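4.2 Changes in the work of the demonstrators

The Osier project began at Flandent as a study of machines for clearing and laying tables. What changed first was the work of the people who were asked to teach these machines. Before the project, the employees in our study prepared tables for guests. Now a part of their shift consists of short recorded tasks, done with a gripper in each hand, and the recordings are later used to train the robot arms in the Stuvard dining hall.

We interviewed 19 employees and observed 200 recordings at the site. Three matters came back in most interviews. The first is speed. A person who lays tables is used to moving quickly and to correcting small errors without thinking. With the grippers, the same person must slow down, and the fingers no longer feel what they hold. Several employees said that they felt like beginners again in a task they had done for years.

The second matter is posture. The demonstrators sit close to a low table and keep both forearms stretched forward. After the first weeks the employees asked for shorter sessions, and the limit was set at 4 minutes, followed by a pause. The third matter is time itself. In the old work the pace was given by the guests. In the new work it is given by a display, and the opinions on this were divided – some found it calming, others said they looked at the numbers too often.

The objects are chosen to be simple and easy to replace. Figure 3 shows a task with a plate, in which the right hand does the gripping.
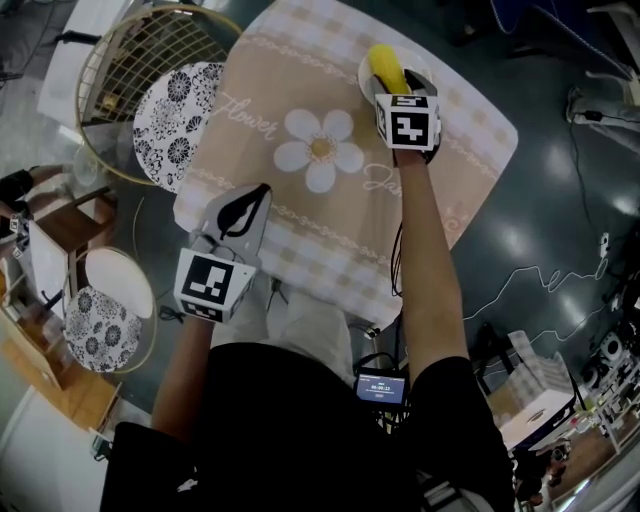

Figure 3. Demonstration task at a covered table. The right gripper holds a yellow object at the plate; the timer at the chest reads 00:00:12.

The position of the second hand was also discussed in the interviews. The written instructions of the Baloch protocol say only that both grippers should remain over the table. Experienced employees found this too vague and made their own rules, which they passed on to new colleagues by word of mouth. These rules were not known to the engineers until our interviews, and two of them were later added to the protocol.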